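4 min read
Print this thread | E-mail this thread

Okay, I went down a hole about wombats last night and you're all coming with me. Settle in, it's a long one.

Everyone knows the cube poo thing. Fine. Yes, they do it, yes, it's real, and yes, my nephew has told me every single time I've seen him for two years. I want to talk about the BUM.

A wombat's rump is mostly cartilage, fat and very thick skin, and when something chases one it bolts head-first down the burrow and plugs the hole with its backside. A dingo can bite at it all arvo and get not much for its trouble.

There's a popular idea that they crush a fox's skull against the roof of the burrow with it. I'd repeated this at parties (I know, I'm a riot) and then Rasa Priedītis, who has forgotten more about marsupials than I'll ever learn, told me very kindly that the evidence is thin. They can push up hard enough. Whether they're doing it on purpose to foxes is another matter.

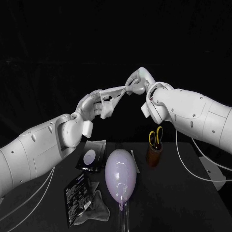 Anyway I'm keeping it as a maybe. Let me have my maybe.

Next thing. The pouch faces backwards! It opens towards the back legs so mum doesn't shovel dirt all over the joey while she's digging. Koalas have a pouch that opens down and outwards too, and they're the wombat's closest living relatives, which I always forget and then get excited about all over again.

Their teeth never stop growing. All of them, not only the front ones. They eat tough native grasses that would grind anybody else's down to nubs, so the teeth just keep coming.

And they're quick. You look at that little barrel on legs and think you could beat it in a footrace. You could not. Short sprints at up to 40 km/h. I have been overtaken by one on the Raredmont track at dusk and it didn't even look at me -- just went past like a runaway footstool and into the bracken.

Jin-sol Um replied to my footstool story with "that's the most Australian sentence I've ever read" and I'm taking it as a compliment.

There are three species, by the way. The bare-nosed one (also called the common wombat) is who you'll meet down south and in Tassie. The southern hairy-nosed is out on the dry country. The northern hairy-nosed lives in a tiny bit of Queensland and is properly, frighteningly rare.

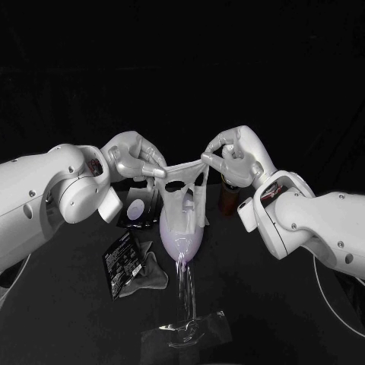
THINGS YOU CAN DO
If you drive at night in wombat country, slow down. They're dark, low and heavy, and they'll wander onto the road like they pay rates on it.

If you come across one that's been hit, and it's safe to stop, check the pouch or ring a wildlife rescue who'll talk you through it. Put a rescue number in your phone before the trip, you won't have reception when you need to look it up.

Mange is the other big one. If you see a wombat out in full daylight looking crusty and bald in patches, note where it was and report it. Ok-hee Yook reported one near Skutullow in February and had a call back by teatime.

Echidnas next week if I can find my notes -- somebody remind me about the four-headed thing, you'll know the one.

Contact | © Sondik Threads | Back to top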